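Workshop notebook, September
Backpack zippers and seams, the navy bag

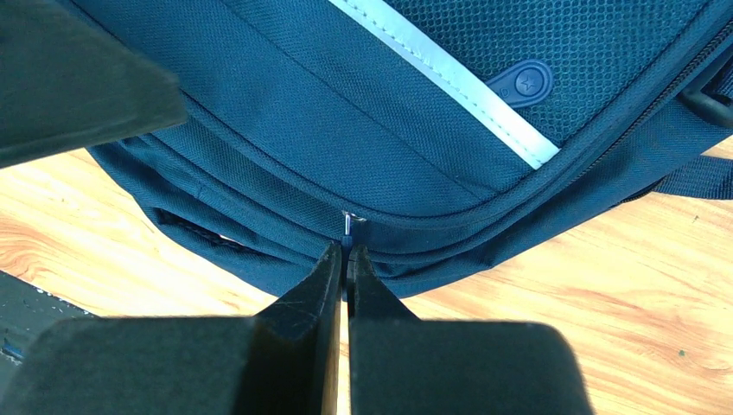 Why this bag

We want to know where a day pack gives out first when it gets opened and closed all day, and whether it is worth fixing or should go straight in the scrap bin. The Sevura bag got picked for the first round. Dark navy nylon, fine weave, mesh panel on part of the front, pale reflective strip stitched down next to the mesh. It has more than one kind of pull on it, a rubber tab with a little star-like logo and a small metal one, so we get both on the same fabric.

I kept it lying on its side on the wood bench for everything today. Standing it up makes the front compartment sag and then the long zipper pulls at an angle you would never use by hand.

Setup

Bag stuffed with the usual filler (old towels, two bath size, one hand size). Do not overstuff. Last time with the Bremwood bag we packed it hard and the curve of the front compartment went stiff, and all the numbers from that morning had to be thrown away.

Start with the slider parked at the end of the curve, pull flat against the cloth. One open and one close is one cycle. Stop every 50 cycles and look at the piping, the stitching on both sides of the reflective strip, and the tape behind the teeth.

Target for the first round was 800.

Morning

0 to 50. Smooth. Slight drag at the top of the arc where the seam turns. Same drag going both ways, so I put it down to the piping.

50 to 300. No change worth writing down. Wiped the teeth with a dry cloth at 200. Should not have, it isn't in the procedure. Noted here so nobody wonders later.

350. Drag at the turn a little worse. A few fibers working loose from the edge of the tape. Trimmed nothing, left them alone.

Stopped for lunch at 400 with the slider parked halfway. Don't do that either, it leaves a bump in the tape and the first few cycles afterward feel rough.

Afternoon

400 to 550. Rough for the first handful, then back to where it was. The loose fibers are now long enough to get caught. At 550 I folded them back by hand and kept going.

587. Slider jammed at the turn with fibers packed into one side. Backed it out with the flat tweezers. Teeth are fine, none bent, none missing. Called the round here and did not go on to 800.

Pull force at the turn, hand gauge, 19 newtons right after clearing the jam. I don't have a clean starting value at the same spot, only one from the straight part of the zipper, so this can't be compared to anything yet. Take a reading at the turn at cycle zero next time. I have added it to the sheet.

Stitching

Strip: both edges holding, no popped stitches that I could find with the loupe.
Piping: slightly flattened at the turn, otherwise good.
Mesh: not part of the test, but it picks up lint from the towels. Use the gray cotton ones next round.

Repair

Ran a line of seam sealer along the frayed tape edge, inside only. The Evow tube was nearly dried out so I opened the new one and wrote the month on the cap. Left to cure overnight with the zipper fully open and a strip of baking paper under it.

If it runs clean tomorrow to at least where it jammed today, the repair is worth doing on the others. If not, we replace the tape and try the wider Sang tape from the second drawer.

To do

Reading at the turn before starting.
Order tweezers, the tips on these are crossed.
Move the Bremwood bag off the shelf above the sink.
Ask purchasing whether the second Sevura has shipped.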